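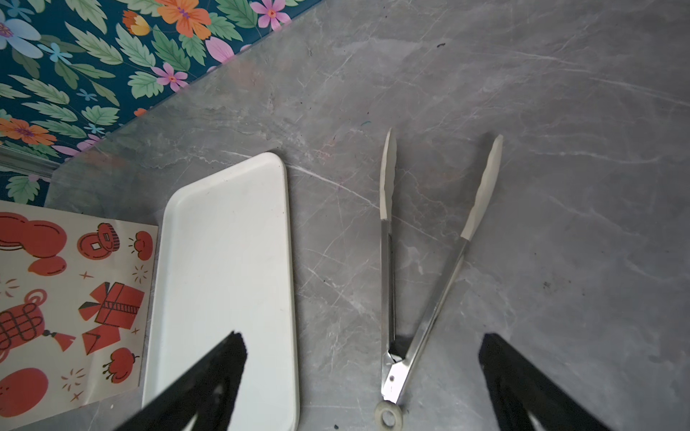

Six months into renting out the back half of our house, and a few people have asked how it works. Short thread on what we did, what it cost, and what I'd change.

We're in Pernimside, on a street of older two-family houses. The back unit has one bedroom, a kitchen, a bath and its own door onto the alley. My aunt lived there until last fall. It sat unoccupied over the winter and we listed it in March.

First thing was the permit. The town treats a long-term rental and a short-term rental as two different things, with two different forms. We wanted a tenant for a year at a time, so ours was the shorter form. The fee was $400 and the inspection was included.

The inspector wanted a second smoke alarm in the hall, a handrail on the alley steps and a lock on the connecting door that works from both sides. He came back 11 days later and signed off. He did not look at the kitchen for more than a minute.

Kitchen: we left it the way my aunt had it. Gray marble counter, flowered backsplash with a dark teal background. Two friends told me to rip it out and go white before taking listing photos. I didn't. Three of the people who came to see the place brought it up, and all three liked it.

What we did spend money on was the water heater. Nearly $2,000 with the labor. The old one still ran, but it was past the age where our insurance would cover a leak, and I didn't want to be replacing it with someone living there.

Listing. I put it on Homau and also on a paper sign at the laundromat. Homau brought a lot of messages, most of them one line long. The sign brought four phone calls. Our tenant came from the sign.

I asked everyone the same questions in the same order and wrote down the answers. Move-in date, how many people, pets, anything they needed from the unit. Hadiza Amadi at the tenant-landlord clinic told me to do it that way and keep the sheets. She also read our lease and crossed out two clauses that don't hold up in this state.

If your town has a clinic like that, go before you sign anything. Ours is free on Thursday evenings and they see landlords too, as long as you own fewer than five units.

Deposit: $1,000, in a separate account. The bank took longer to open that account than the town took to issue the permit. Start that part early.

Things I didn't plan for: trash. One address gets one set of bins, and two households fill them by Saturday. A second set is a separate request and you get billed by the quarter.

Also mail. We share a house number, so for the first month everything came to us. We added a "B" to the back door and Chanida (our tenant, she's fine with me posting this) had to file a change of address a second time.

Utilities are in our name and built into the rent. Heating was cheaper than I guessed, the water bill was higher. Next lease I'd raise the rent a little and keep it that way. Splitting the meters was quoted at more than we'd get back in years.

Repairs so far: a dripping bathroom faucet, a window that stuck, and a dead outlet by the bed. I did the first two. Brunello Lo Presti did the outlet, and I'd recommend him if you're on this side of town.

One thing I'd do differently is take dated photos of every room before move-in, closets and inside the oven included. We did the rooms and forgot the closets. Chanida sent me her own set, so we're covered.

Replies are open. I can share the blank lease with Hadiza's edits if anyone wants it, but it's written for our state, so have yours checked.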